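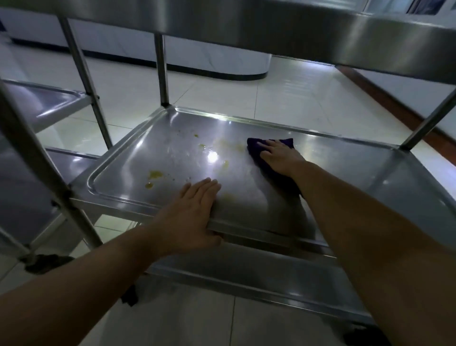

Ginette Courtois asked on the last call whether the arm should be anywhere near liquids until the grip fault is sorted, and said she'd sooner have a late report than another spill. Fair point. Answer is no, and it's been off liquid runs since. Details below, sorry for the rush.

Progress report, Rotavness site, 2018-06-07

What went wrong. Arm was moving open beakers from the bench to the trolley. Grip force dropped for a moment mid-move, beaker tipped, yellow-orange liquid over the middle shelf. Arm did not stop. It carried on and set the beaker down as if all was well, which worries us more than the spill. Cleaned by hand with a cloth. No one hurt.

Cause, as far as we know. Log shows the force reading froze for nearly 9 seconds. Controller kept using the old value. Sarkness think it is a loose connector at the wrist, we think thier firmware should trip on a frozen reading whatever the connector does. Both could be true. Cable has gone to Valtitz for testing, no result yet.

Runs. 3,859 moves done since the start of May, 228 of them with liquid. One drop of this kind that we know of. Older logs being gone through for shorter freezes – two weeks' work probably.

Done so far
Liquid runs stopped
Dry runs at half speed, somebody at the stop button
Lids ordered from Grgić
Wrist connector swapped for the spare

Still to do
Stop on frozen reading (Sarkness, no date given, chasing)
Tray sensor for spills – quote in, not yet aproved
1,000 dry moves without a freeze before we ask to go back to liquids

Money. Connector and lids come out of spares. Tray sensor does not, would need your ok to move it from travel. Can you let us know before the next call please.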